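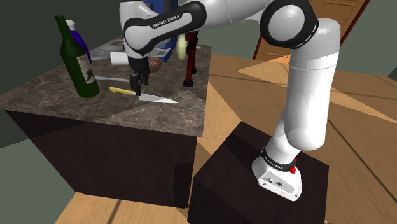
Kitchen island with a marble top.

Munro Issues Revised Sealing Schedule for Marble Kitchen Surfaces, Adds Water-Based Sealer to Budent Line

May 25, 2018 — Munro, a maker of cleaners and sealers for natural stone, has published a revised sealing schedule for marble used in home kitchens. The schedule replaces the table printed on Budent product labels and in the Munro dealer binder. The company is also adding a water-based penetrating sealer, Budent W, to the line.

The old table gave one interval, 12 months, for all polished and honed marble. The new one sorts marble by how quickly it takes in water. An owner or installer places a measured drop of clean water on the stone, covers it with a small cup to slow evaporation, and checks it at set times. If the stone darkens within five minutes, it is Class A and should be sealed before use and again every six months. If it darkens after five minutes but within 20, it is Class B and should be sealed once a year. Stone that shows no change at 20 minutes is Class C. Class C stone is tested again after one year and is not sealed until it moves to Class A or B.

The test should be run in at least three places on each slab, including one next to the sink and one next to the cooktop. The fastest result sets the class for the whole surface. Stone that has been washed or wiped down should dry for 24 hours before testing.

The classes are based on work done at the Munro test shop with 171 marble samples supplied by fabricators. Each sample was cut in two. One half was treated with a penetrating sealer and the other was left bare. Both halves were then exposed to olive oil, black coffee, red wine and a beet juice solution, blotted at fixed times, cleaned with a neutral stone cleaner and read with a color meter after drying.

"The single interval was easy to print on a label, but it did not match what fabricators were reporting to us," said Catherine Chisholm, technical manager at Munro. "Dense stone was being sealed far too often. The extra sealer has nowhere to go. It dries on the surface and leaves a haze, and then we get a call about the haze."

Surface haze was the most common complaint in a mail survey of fabricators and installers that Munro carried out last October. Of the 352 shops that returned the form, 233 had been called back to a job at least once in the past year to remove dried sealer residue from a countertop.

Sealing and etching

The revised schedule includes a separate note on etching, a subject the earlier binder covered in one line. Marble is mainly calcium carbonate and reacts with acids such as lemon juice and vinegar. The reaction leaves a dull mark in the polish. A penetrating sealer slows the movement of liquid into the pores of the stone. It does not stop acid from reacting with the surface, and Munro advises dealers against describing any Budent sealer as protection from etching.

Light etch marks on honed marble can often be reduced by hand with a marble polishing powder. Deeper marks, and most marks on a high polish, call for mechanical refinishing by a stone shop. Resealing is needed after refinishing regardless of class — grinding removes the treated layer along with the mark.

Budent W

Budent W is a ready-to-use sealer in a water base, intended for interior marble, limestone and travertine. It is applied with a white cotton cloth or a short-nap pad, left on the stone for 10 minutes and wiped off completely before it can dry. A second coat, where the class calls for one, goes on after one hour. The surface can take light use after four hours and should be kept free of standing water for 24 hours.

The product does not change the color or gloss of the stone when applied as directed. It is not an enhancer and will not darken honed marble. It should not be used over a topical coating, over wax, or on surfaces above 85 degrees Fahrenheit. A trial on a hidden area or an offcut is required before full application.

Budent W is supplied in pint, quart and gallon containers. The solvent-based Budent S remains in the line for exterior work and for shops that prefer it. The two may be used on the same stone, provided the first has cured for 72 hours.

Availability

The revised schedule is available to dealers as a two-page sheet and as a replacement section for the binder. Labels carrying the old table will be used until stock runs out; dealers may request overlay stickers at no charge. Budent W ships to current dealers through Drorari, the company's distributor, with Pruvus handling orders from stone shops that do not hold a dealer account.

About Munro

Munro makes cleaners, sealers and polishing compounds for marble, limestone, granite and slate. Its products are sold under the Budent name through tile and stone dealers.

Press contact: Catherine Chisholm, Technical Manager, Munro

Print this page | E-mail this page

Related releases
Budent Neutral Cleaner Now Supplied as a Concentrate
Munro Updates Grout Haze Remover Instructions
Drorari Named Distributor for Budent Line
Dealer Binder: Corrections to Section 4, Slate and Quartzite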